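Packing corner walk-through, June
Staver stockroom, ground floor
Checked by Farah Latuheru, comments are mine

I do this one every month and I still find something, so bear with me if it gets long!

Fire exit clear: OK. Door opens all the way, sign lit.

Aisle width: OK. Some 3 feet between the racks, which is plenty unless Renato parks the pallet jack there (he knows).

Floor clear of trip hazards: NO. Flattened cardboard lying on the floor past the green table. Please take it out to the bale cage before lunch and again before you go home, it gets slippery underfoot.

Spray bottles stored on shelf: NO. There was one on the floor as well. I'd love to see it back on the shelf, and away from anything with cartons in it.
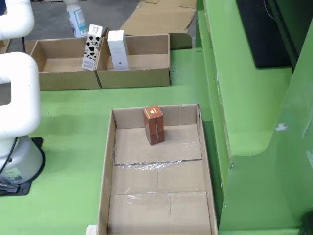 Packing table, boxes and cartons at time of check.

Cartons upright: OK, mostly. The cow-spot one is leaning a bit and sitting over the wall between the two boxes, so give it a nudge before anything gets stacked near it.

Boxes fit for use: CHECK. The big tray in front has tape and plastic film across the bottom. Run a hand over it for loose ends before you load it.

Table clear of scrap: NO. Crumpled plastic wrap in the corner. Small thing, I know, but it goes in the film bin.

First aid kit: OK, though we're down to 2 large bandages. Vija is ordering a box of 100.

Knives retracted and in the holder: OK. Lovely, thank you all!

Open items go to Yoga. I'll come back at 3 to look at the floor again.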